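Home | Blog | FAQ | Newsletter | About

THE BREAKFAST TABLE: FREQUENTLY ASKED QUESTIONS ABOUT TIPPING

Last updated March 5, 2025
14 shares | 6 comments

Every time I write about tipping, my inbox fills up with the same questions, often in capital letters. I'm answering them in one place so I can go back to ignoring my inbox.

Why do you write about tipping so much?

Because I was asked for 20 percent at a self-serve frozen yogurt counter in December and I haven't been the same person since. I pulled the lever. I put on the sprinkles. I weighed the thing. Then a screen wanted to know how generous I felt toward, as far as I could tell, me.

Do I have to tip when I pick up my own food?

You don't. You drove there, you parked, you stood next to the gumball machine for ten minutes. A dollar or two is kind if the order was huge or a pain to pack. If it was one burrito, take your burrito and go in peace. 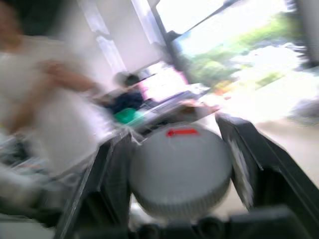
Round white object, shaped like a cap or lid, with a red arrow on it.

What about coffee?

I throw in a dollar for anything that involves steam. For plain drip coffee I round up. For a bottle of water I took out of the cooler with my own hand, I press "No Tip" and look at the floor like everybody else.

Did people tip this badly before the screens?

I asked my newsletter readers, and 1,170 of you wrote back, which tells me a lot of you are reading at work. The biggest group by far said they tip more than they used to and enjoy it less. One reader says she has tipped a parking kiosk. She would like it back.

My own view is that the jar was better. You could put in your change, or you could pretend to be very interested in the muffins. The screen swivels around and waits, and so does the line behind you.
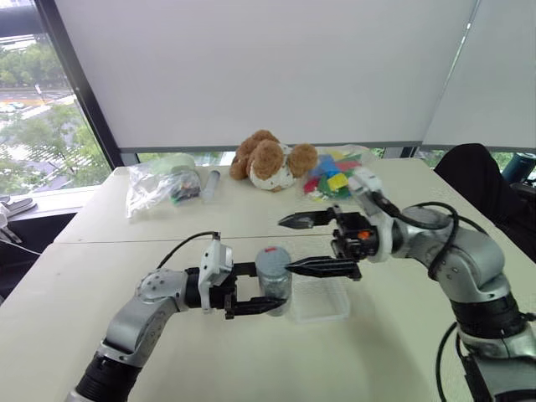

The jar also never suggested an amount. Now the choices start at 18 percent and go up to something I'd expect to pay for a small kidney operation, and "Custom" is hidden in gray type at the bottom. I have pressed it exactly once and had to do arithmetic in front of strangers.

Is it ever okay to leave nothing at a sit-down restaurant?

I can think of very few cases. Your server is probably counting on it, and slow food is usually the kitchen's fault. If something went truly wrong, talk to the manager. A note on the receipt is for people who like being talked about in the break room.

What about a big party?

Look at the bill before you add anything. I once split a $300 birthday dinner where the tip was already included, and we tipped again on top of it. The waiter was lovely about it. He had every reason to be.
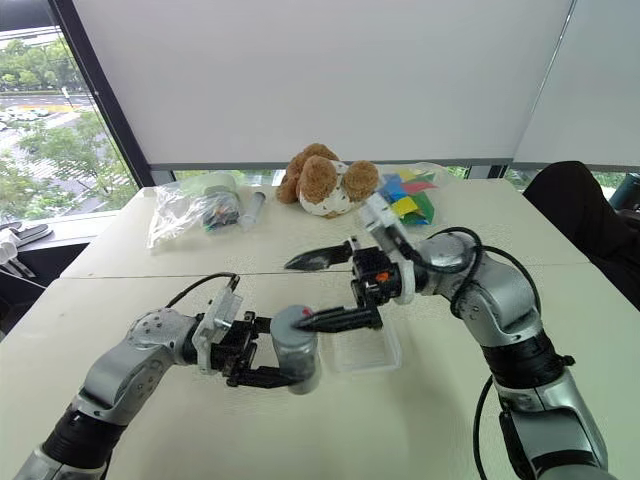 Should I tip on the total before tax or after?

Before tax is the old rule, and it's perfectly polite. On most dinners the difference is pocket change, so if you're arguing about it at the table, you've already spent more in goodwill than you'd save.

Can I send you my own tipping story?

Please do, in under 200 words. The last one ran to 2,000 and was mostly about a boat.

Share this page | 6 comments

RELATED
I Bought a Cereal-Sized Spoon and Other Regrets
The Self-Checkout Thinks I'm a Thief
Why Is Everything a Subscription Now?
My Phone Says I Walked to the Fridge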